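July 6, 2023
By Severino Campos

Vunham Supporters' Association questions terms of Herrero loan

The Vunham Supporters' Association has asked the club to publish the full terms of the season-long loan that will take midfielder Herrero to Limutthorpe, and says it is not yet persuaded that the move serves the player or the team.

The club's statement on the deal ran to three short paragraphs. It said Herrero, who came through the youth side and made eight league starts last season, would "benefit from regular football". It did not say whether Limutthorpe have promised any, or whether Vunham can call the player back in the winter window if he spends the autumn on the bench.

Members have heard this sort of thing before. Over the past five seasons the club has sent out a string of young players on loan, each time with warm words about coming back stronger. Only three have gone on to start a league match for Vunham. The rest were sold, released or loaned out again, and the club has never put out a review of how those moves were chosen.

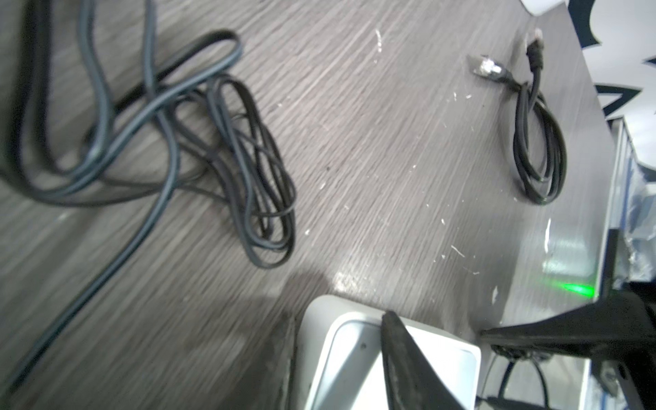 The Association also wants a clear answer on the wages. Supporters were told in May that the budget for the coming season was settled and that no first-team player would have to leave to balance it. Herrero's departure makes that hard to square, particularly as no midfielder has been signed in his place. If Limutthorpe are paying 100 per cent of his wages, the club should say so. If Vunham are still covering part of the bill, season ticket holders would like to know what they are getting for it.

Severino Campos, chair of the Association, said: "We wish the lad well and we hope he plays every week. But hoping is all we've been given. Limutthorpe already have two senior men in his position and a manager who doesn't change his team much. Somebody at our end must have looked at that and thought it was fine. We'd like to hear why." 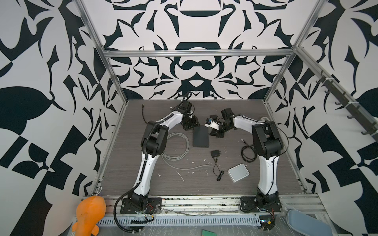 The club's answer, so far, has been to point to Rorex, the recruitment software it began using last year. According to the club, Rorex compared Herrero's passing, running and positioning with the playing style of several possible loan sides and rated Limutthorpe the best match. The Association has asked to see that rating and has been told it is confidential. Members are not against new tools, but a match on paper is a long way from a working midfield. 

The Association has put its questions to the club in writing. It is asking for the recall terms, the wage split, any agreement on playing time, and the name of the person who will keep in touch with Herrero during the season. It has also asked for a review of past loans to be shared with members before the opening home match.

The club has offered a meeting but has not set a date. The Association will attend, and will report back to members whether or not it gets any answers.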